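Visit to the Sembiring Paper Conservation Workshop
Report of the Keron Library Association, 10 June 2026
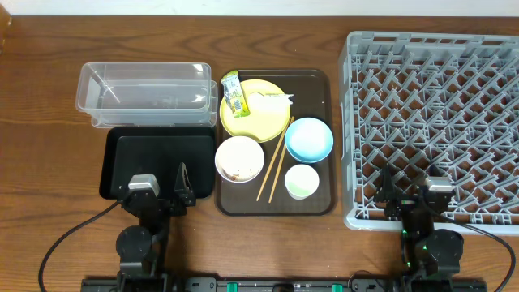 Clear storage container and black tray on a wooden table.

Members of the Association visited the Sembiring workshop in May at the invitation of its head conservator, Kha Doãn. The workshop repairs maps, parish registers and bound newspapers for small libraries that have no conservation staff of their own. It currently holds 186 items from the Kidia collection, most of them land surveys damaged by damp.

The visit began in the receiving room, where each item is given a number and a written condition report before any work is planned. Staff then explained the use of wheat starch paste and thin Japanese paper to mend tears. A single large map may require 38 hours of work, and the workshop does not accept rush orders.

Members asked several questions about adhesive tape. The advice was clear: tape already on a document should be left alone until a conservator has examined it. Old newspapers should be stored flat, away from outside walls – a point of concern for our own Stuten branch, where the basement shelves stand against the north wall.

The afternoon was given to costs. The workshop charges a fee of $200 for an initial assessment, which is deducted from the final bill if the work goes ahead. The Association has set aside $2,000 for conservation this year. Branches wishing to submit items should send a short list, with measurements, to the main office. Bound volumes and single sheets should be listed separately.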